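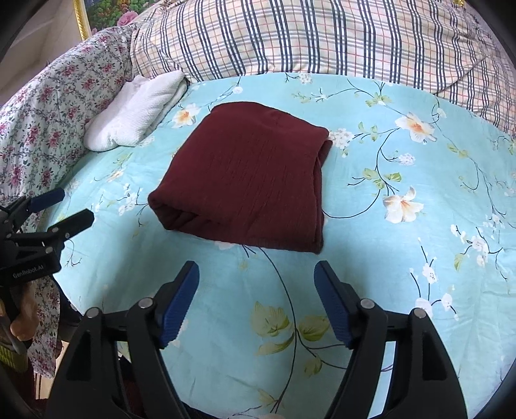

A folded maroon garment on a turquoise floral sheet.

Covine Community Help > Housing and Care > Personal belongings

Laundry losses in a care home: what should the written policy cover?

Posted by Pärn House Relatives Group
26 Jul 2026

Our group represents the families of residents at a care home in Covine. The management has invited us to comment on a draft policy on residents' clothing before it is adopted. The present arrangements are informal. Clothing is collected from rooms in the morning, washed on the premises and returned the next day. In the past year several families have reported missing items, and the home has dealt with each report differently. Two families were offered payment and one was told that clothing is kept at the owner's risk.

The draft runs to a single page. It states that all clothing must be marked with the resident's name, that woollen items are accepted "at the discretion of the laundry", and that the home will pay no more than 900 pounds in total for the belongings of any one resident. It does not say how a claim should be made, how long the home has to reply, or how the value of a used garment will be decided.

We should be grateful for guidance on the following. Is it usual to set a limit of this kind? Who should be responsible for marking clothes when a resident has no family nearby? Should a list of clothing be made on arrival, and if so, who should keep it up to date?

We would prefer to settle these matters with the home by agreement. Relations are good and we have no wish to make a formal complaint.

Tetari Care Advice Desk
Marked by the poster as the most helpful reply

Limits are common, and the first step is to find out where this one comes from. Many homes simply copy the figure in their insurance policy. Ask the management to confirm in writing whether the 900 pounds applies to each claim, to each year or to the whole of a person's stay. As you have quoted it, the wording could be read in any of these ways. Please also check the contract each resident signed. A new policy should not quietly take away something that the contract already promises, and a sentence saying that clothing is kept "at the owner's risk" does not necessarily release a home from responsibility for its own carelessness. If a large sum is in dispute, the family should take legal advice.

On marking, we suggest that the policy name a member of staff by post, such as the housekeeper, who will mark clothing for any resident without help from outside. Woven or heat-sealed labels generally last longer than pen. The label should carry the resident's name and should avoid the room number. Residents move rooms, and a cardigan marked 514 will continue to be delivered to room 514 long after its owner has left it.

A list made on arrival is good practice. It should be short enough to be used: type of garment, colour, size and any distinguishing feature. Two copies should be signed, one for the home and one for the resident or family. New clothing brought in as a gift is the usual gap, and it is reasonable to ask visitors to leave such items at the office for marking before they go into the wardrobe.

We would add a section on claims to the draft. It should give the name of the form, the person who receives it, and a period for reply. Fourteen days is workable for most homes. On value, a fair approach is to take the price of a similar new garment and make a modest deduction for age. Families should not be asked for a receipt for every item of ordinary clothing.

Finally, "at the discretion of the laundry" ought to be replaced. The home should say plainly which fabrics it will wash and what happens to the rest. If families are expected to take woollens home, they need to be told before the resident moves in.

Covine West Tenants and Residents

At the home where our members visit, the limit is 3,000 pounds and jewellery is dealt with separately. We cannot say whether this is typical. The rule is set out in section 4 of their handbook, together with spectacles and hearing aids - items which cost far more to replace than clothing and which your draft does not appear to mention.

They also keep a rail of unclaimed clothing near the front entrance, and relatives are encouraged to look through it when they visit. A fair number of missing garments have been found there.

Durix Laundry Supplies

Net bags with a numbered tag are suitable for socks and underwear. One bag per resident is washed and dried closed. Trade accounts are available on request.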